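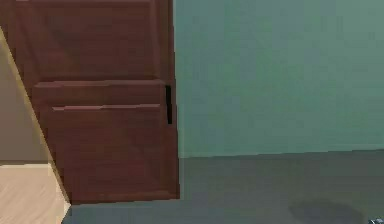

Call for participants: Plestmont student robotics project, fall section

The Skenotik group is recruiting two students for its household simulation track. Work is done entirely in simulation: scripting tasks that involve cabinets, doors and drawers, checking collision geometry, and logging failed runs.

Requirements: basic Python, one prior class in mechanics or control, and 80 hours over the term. Lab sessions start at 4 p.m. in Room 1306 - attendance is mandatory for the first month. Applications close at the end of September.

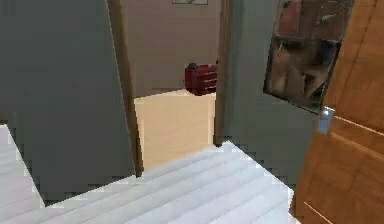
Alix asks whether the hours can be split between two people. They can, if both apply together and name one contact.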